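Walk-round for the Skarneck lodge, upper and lower floors, done 17 July 2018. I've kept the boxes the way they were on the old sheet, and my remarks are in between, where I hope you'll find them easier to read than when they were squeezed into the margin.

If you are taking over the round while I'm away, please don't feel you have to do it in my order. I start in the boot room because that is where I hang my coat. It takes me most of a morning, and that includes a cup of tea at the halfway point, which I warmly recommend.

## Outside and boot room

- [x] Front steps sound, handrail firm
- [x] Gravel raked back from the drain
- [ ] Outside light over the side door
- [x] Boot racks fixed to the wall
- [x] Grit bin lid closes

The side door light comes on, goes off, thinks about it, and comes on again. I changed the bulb and it made no difference, so I suspect the fitting, and I've left it unticked until the electrician has had a look. Until then please keep the little lantern on the hook by the door, and ask guests coming back late to use the front.

The handrail is much better than it was in January. You may remember it wobbled so badly that I tied a red ribbon on it to warn people off. The ribbon is in the kitchen drawer now, and I'd like to keep it there!

## Kitchen

- [x] Gas shut-off tap turns freely
- [x] Fire blanket on its hook, tabs hanging down
- [x] Extinguisher needle in the green
- [x] Fridge at 4 degrees
- [ ] Extractor filter clean
- [x] Knives in the block

The filter was due a wash and I ran out of morning. It wants a long soak in hot water with plenty of soap, and then it has to be properly dry before it goes back up. Somebody has also been standing the big stock pot on the shelf over the stove, and I've moved it down to the floor cupboard, where it fits perfectly well if you turn the handles sideways.

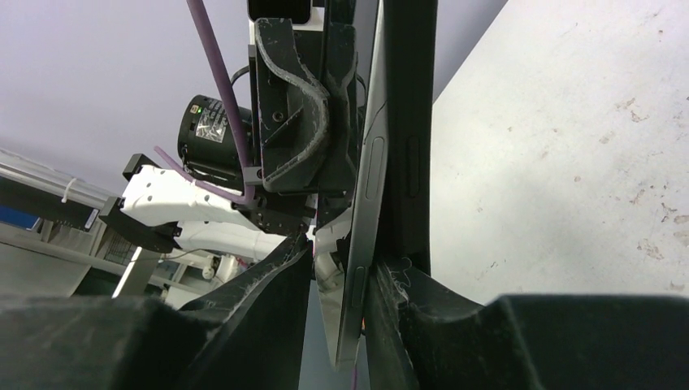 The gas tap is the one thing I'd ask everyone on the kitchen rota to try for themselves. Being told where it is and having had your hand on it are quite different when there's a smell of gas and people are talking at you. It's behind the second door from the left, low down, and it turns a quarter of the way round. Open the windows, leave the light switches alone, and get everybody out onto the grass.

## Sockets, leads and charging

- [x] No scorch marks on any socket
- [x] Extension leads lying flat, none under rugs
- [x] No lead plugged into another lead
- [x] Heaters plugged straight into the wall
- [ ] Charging shelf in the hall kept clear of paper

I found a rug in the Cona room had crept over the lamp lead again. I've moved the lamp to the other side of the bed, and I rather like it there, so please leave it unless a guest asks.

The charging shelf is my own fault, I'm afraid. I put the leaflets on it "just for the moment" before Easter and they've been there ever since. Paper and warm chargers shouldn't live together. The leaflets are going in the rack by the stairs as soon as I've found the screws for it. While you're there, run a finger along each charging cable and throw out any that are split near the plug. Tape is no cure. Devices should charge on the hard shelf and never on a bed or under a pillow, and if one looks swollen, don't plug it in, just put it out on the stone sill and tell me.
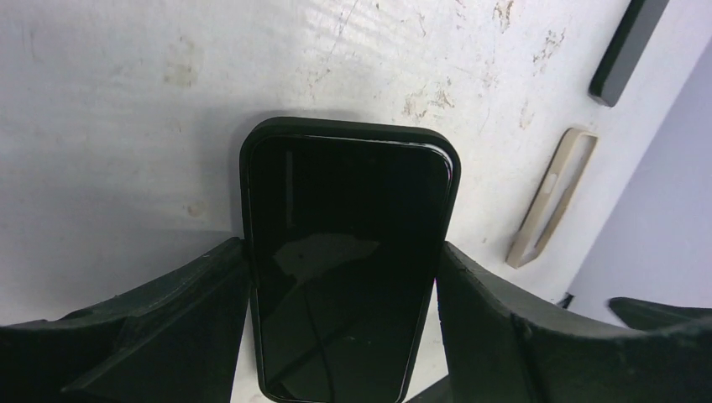

One reply to the last list said that the charging rule was all very well, but guests will charge in bed whatever we write on the wall, and wouldn't it be kinder to put a proper little table beside each socket? I thought that was a very good point and I've been turning it over ever since. We now have tables in the Suksawat and Cona rooms, both from the secondhand shop, and they need only a bit of sanding on the underside. The attic room will have to wait, as the socket there is behind the wardrobe and I can't shift it alone.

## Alarms and ways out

- [x] Smoke alarms tested, upstairs and down
- [x] Carbon monoxide alarm by the stove tested
- [x] Back stairs clear
- [x] Fire door closes by itself from wide open
- [ ] Door notices in all bedrooms
- [x] Meeting place sign on the apple tree

Of the door notices, 2 have gone missing, and I'll print new ones. We have beds for 16, and the notice must say which stairs to use from that particular room, so please don't simply copy the one from next door, as I once did, sending the whole attic toward the linen closet.

The fire door had begun to stick on the new carpet. A shaving off the bottom has put it right. Do test it from wide open, though, as well as from halfway. It behaves beautifully from halfway!

## Calling for help

- [x] Lodge address card by the hall telephone
- [x] Copy of the card in each bedroom
- [x] First aid box full, nothing out of date
- [ ] Flashlights working

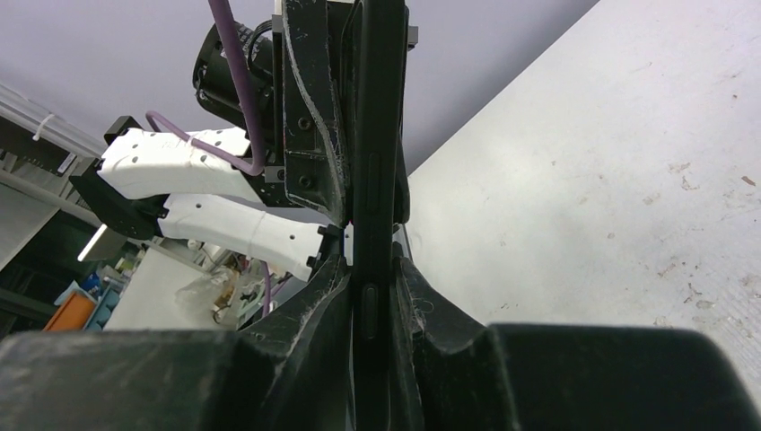 Whoever is on duty overnight should be able to call for help in the dark, half asleep, without hunting for their glasses. Read the address card aloud once at the start of your shift, even if you feel silly. The lane has no name on most maps, so we give the Lokance turning and then the distance, more than 100 yards past the bridge on the uphill side. Get to know your own phone by touch as well. The black one in the photo has a long button on its side and a shorter one lower down, which is easy enough to tell apart with a thumb, but yours may be quite different, and many phones have an emergency shortcut worth looking up while you're sitting comfortably. Then put it somewhere you'll find it, please, and that does not mean in the bedclothes.

The flashlight in the upstairs hall was dead and the one in the pantry was dim. Fresh batteries are on my shopping list, together with the rack screws and sandpaper.

## Still to do

- [ ] Electrician for the side door light
- [ ] Soak the extractor filter
- [ ] Leaflets off the charging shelf
- [ ] New door notices
- [ ] Flashlight batteries
- [ ] Help with the attic wardrobe (I'll make lunch)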